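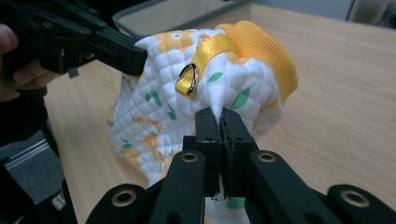 OVINIK, November — A pair of hand-held grippers built in a shared workshop here is being used to record how people handle soft goods, and the builders plan to release the drawings and part files before the end of the year.

The tool, named Clilier, has two parallel jaw fingers driven by a linkage and closed by the operator's own hand. There is no motor. An operator holds one gripper in each hand and works at a table, and a camera on the tool records each attempt.

Wulan Lubis, who started the build at the Wetus workshop, said the group moved to fabric after early sessions with blocks and cups gave little trouble. Quilted pieces with knit cuffs, ribbon straps and metal rings are now the main test items.

"A block stays the shape it was when you picked it up," Lubis said. "Padding folds under the jaw, and the second gripper has to find a new place to hold."

The group has logged 2330 attempts so far, of which 1278 were kept. The rest were dropped for blurred video, missing jaw readings or a hand blocking the view. Each session is limited to 100 attempts, after which the linkage pins are checked for play.

The current jaws are the fifth version. Earlier ones had a rounded tip that slid off thick seams. The flat plate now in use closes along its full width and can pinch a single fold of padding. Arm length was also cut by 5 millimeters to reduce flex when both tools pull on the same piece.

Recordings will be used to train a two-arm bench robot that Lubis is assembling at home with a controller board from Le Roux. The arms will carry the same jaws as the hand tool — a mismatch between the two spoiled an earlier trial.

The workshop is open to members in the evening, and the grippers can be booked at the front desk.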